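Sunivwood, the second album by Sekano, comes out in May as a double LP with a fold-out lyric poster. The first pressing is 811 copies and there won't be many left for walk-up buyers. These are the steps for getting one through the Fudness fan store.

## Before the presale

1. Make a Fudness account and confirm your email. Unconfirmed accounts can't join the queue.
2. Save your shipping address and card. The cart only holds a record for 4 minutes.
3. Join the Sekano mailing list from the same email. The presale code goes to that address.

Codes go out the night before. Check your spam folder, then write to Colm Dolan at the store's help desk if there's still nothing by noon.

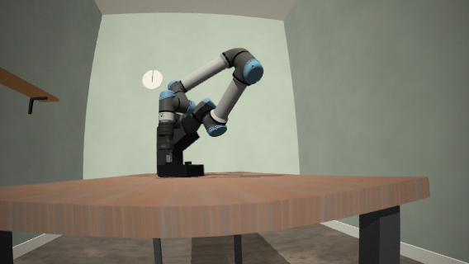
Pick your cover before you get in line. The record comes in two sleeves with the same songs, and switching later means emptying your cart. The blue sleeve is close to the bright sky blue of the round caps on the arm, and the other is the charcoal of its joint housings. Both cost $49 before shipping.

## On the day

The queue opens at 10 a.m. Keep it to one tab. A second tab logs you out of the first and you lose your place. When you reach the front:

- Enter the code in the box marked "Fan access," not in the discount box.
- Choose your sleeve and set the quantity. The limit is 2 per account.
- Pay right away. You can edit the shipping address for an hour afterward. 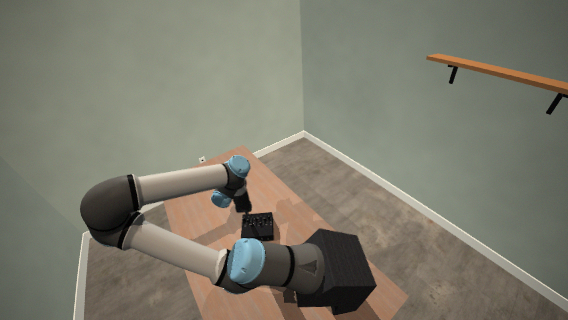

Posters ship folded inside the record unless you ask for a flat one, which adds $4 and goes out in a separate package. Measure your wall first. The flat poster is long and narrow, and its background is a reddish-brown wood grain, much like the tabletop with its faint plank lines, so it can get lost on a paneled wall.

## If you miss out

Returned and unpaid copies go back on sale the next morning. Sorin Atanasov, who mixed the album, is also signing copies at the Moynihan record shop during release week. Those can't be reserved online.
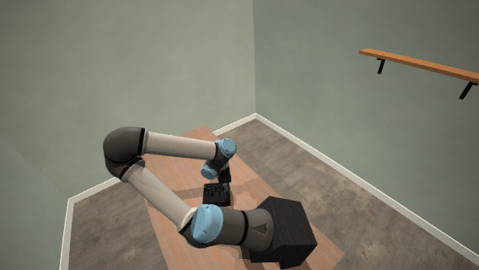

*The arm bent back over the long table, with its black mount at right.*

Order changes go through your account page under "Purchases." Cancellations close once the label has been printed.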